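Still up, it's gone one in the morning, ears ringing, writing this before I forget it all.

So. Trekik. Finally saw them. Three years of missing them by a night or a train or a stinking cold, and then October and a room over a bike shop that holds 300 if everyone breathes in. I got a spot by the left speaker. Bad idea, no regrets.

Geerts were on first. Two drummers, one bass, no singing till the last song. I'd only heard the tape (the green one, not the reissue) and it does them no favours. Live they're much slower. Heavier. The bloke next to me had his eyes shut the whole set and I thought he was asleep untill he started clapping before anyone else.

Then a long gap. Something wrong with a keyboard lead. Warm cider.
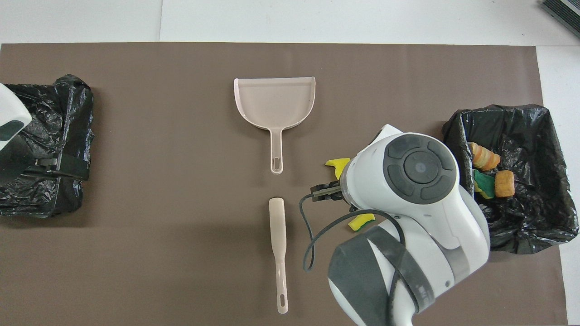 Anyway, Lies Verschueren walked on without a word and started Padov on her own, just voice and that little organ. On the record it's under four minutes. Last night it must have been three times that, the band coming in one by one, guitar last. I know people moan that she never plays it the same way twice. That's why I go!

Mostly new stuff after that. Didn't catch the titles, she mumbles. One had a sort of broken waltz thing going on and a chorus I've still got stuck in my head, minus the words. Pretine near the end, too fast, half the room shouting it. She forgot the second verse and sang the first one again. Lovely.

No encore. House lights, straight to the merch table. The new single is a run of 1,000, hand numbered, and I got 17, which I am being very smug about. My mate got 562 and wants to swap. No chance.

Sound was a bit muddy at the back apparantly. Couldn't tell you, I was getting my left ear sanded off.

They're back in spring, bigger place, seats. Not sure about seats. Will go anyway. Bed now.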